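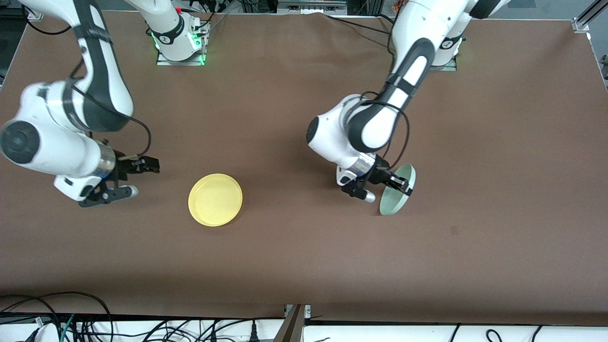 Two-Armed Table Robot Takes Shape at Lurkow Workshop

By Amos Yazzie
19/03/2018

3 min read

LURKOW — Members of the Flekutport shared workshop have a two-armed robot running on a bench at the back of the building, and they plan to have it clearing dishes at the workshop's open house in September.

The build started last fall as one member's project and now takes up most of the space that used to hold the drill presses. It has two matching white-and-black arms set along one side of a large table, each on its own metal plate, with a two-fingered gripper at the end. The work so far has been with light dishes, mainly a yellow plate and a pale green bowl, on a smooth brown covering.

The group has spent $2,933 of its own money on the table, the posts and brackets, the wiring and the computer. The arms were bought used and paid for separately by the members who own them. The workshop has 60 members, and 11 of them have put in regular hours on the robot.

The current job is a simple one to describe. One arm picks up the bowl by its rim and the other picks up the plate, and both go into a dish rack. A person teaches the motions by guiding the arms by hand, and the software plays them back with small corrections.

The bowl has given the most trouble. Set flat on the table, it has a rim that is easy to reach, but the gripper has to come down at the right angle or the bowl slides away from it. The builders settled on gripping one side of the rim and tipping the bowl up on its edge before lifting. The plate is lower and harder to get a finger under. An early plan to slide it to the edge of the table was dropped after it landed on the floor too many times.

In the latest round of tests, the arms put both dishes in the rack on 76 tries out of every hundred. The group wants to do better than that before the public comes in. Most of the misses were with the plate.

The two arms are controlled by one program, which the members call Ollex. It keeps track of where each arm is and stops one of them if they get too close together. That part was written in the first few weeks, after the arms bumped elbows and bent a bracket. The bracket was replaced with a thicker one cut in the metal shop.

Power and signal cables are the next thing to be cleaned up. They were run in a hurry and they will be moved into a covered channel along the table before the open house. The loose cable on each arm will get clips as well, so that it does not catch on anything when the wrist turns.

The workshop's insurance also requires a barrier when visitors are present. The builders have priced clear panels from Daneshvar, a plastics supplier on the east side of town, and expect to order them once the table is in its final spot. Until then, the rule is that a second person stands by the main switch whenever the arms are powered up.

Space is still a sore point. Some woodworkers asked for the back bench to be returned by summer, and the matter was discussed at the last members' meeting. It was agreed that the robot can stay where it is through September — after that it has to move to the smaller room by the loading door or be put on wheels. The drill presses are in use along the north wall in the meantime.

The group has not decided what to do with the arms after the open house. One idea is to have them sort screws and bolts from the mixed bins, which would need smaller fingers on the grippers and a better camera. Another is to leave the dish setup alone and use it to teach an evening class in basic programming. A sign-up sheet for the class is posted by the front desk.

Members who want to help with the wiring should bring their own hand tools and sign in at the desk first. Work on the robot is usually done in the evening, and the back bench is open to anyone who has finished the shop safety course. Visitors can come by during regular hours but the arms may not be running.

Contact the newsroom | © 2018 Lurkow local news | Back to top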